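Is a paid timing service worth it for a small high school cross country meet?

Our school hosts one home meet a year in September, on the park course at Andham. 11 teams are coming this time. Until now we have done it with popsicle sticks, two stopwatches and a spreadsheet, and results usually went up before the buses left. Now a parent wants us to hire Plultness, the chip timing outfit that did the Starkdale invitational. Their quote is $3,068 for boys and girls varsity plus one JV race. That seems like a lot of money to learn who came in 42nd. The booster club has the money, but it was supposed to go toward new spikes and the bus to regionals. Has anybody here used them, or switched from hand timing and felt it was worth it? I've read their brochure, so please don't send me back to it. 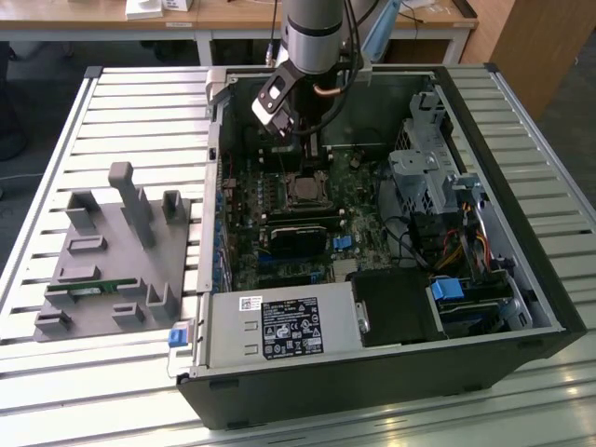 Posted by chutes_and_ladders
Cross Country > Meet Management | 2 replies

We used Plultness for two seasons, so I'll give you both sides.

The times were good. The bib chips read fine at the line and the team scores came up on a screen by the finish, which the parents loved. What I did not love was the quote creeping up. Ask whether it covers the second mat. Ours didn't, and with one mat you have no backup if a kid loses a bib or runs through with it folded under a jacket. Ask about late entries too. We got charged for every change made after the roster deadline, and cross country coaches change rosters in the parking lot.

I would also want to know who settles a close finish. A chip on the shirt doesn't tell you whose torso crossed first. In our league it still came down to a person with a video camera and a person with a clipboard, so we were paying for chips and staffing the chute anyway.

For 11 teams with seven runners scoring or displacing in varsity, I don't see $3,068 of trouble to solve. JV is where hand timing falls apart. If yours is over 100 runners, get a price for that race alone and see what they say. They told us they didn't split meets, then did it when we said no to the full package.

Whatever you do, have somebody write down bib numbers in finish order on paper. Stopwatch times with no matching order are useless, and I have watched a host school spend an entire evening working that out.

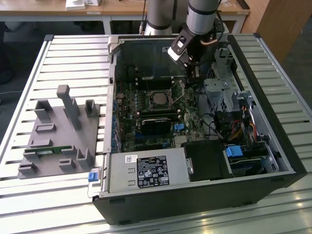 Tower on its side with the cover off, processor in the middle of the board.

Posted by flatcourse_skeptic

I don't buy that chips are needed for a meet this size. We ran ours by hand for 18 years and had maybe two protests, both about a kid cutting the corner by the pond. No chip would have caught that unless you paid for a mat out there too.

Spend a little on a printing stopwatch and rope the chute properly. Most bad results come from a chute that is too wide, so runners pass each other after the line and get logged in the wrong order. Narrow it, make it long, and put your loudest coach at the end.

The other company people bring up is Lo Presti. Cheaper, but they wanted us to supply the power and the tent, and by the time we priced a generator it wasn't much cheaper. Never hired them so can't say how the timing is.

Buy the spikes.

Posted by oldharrier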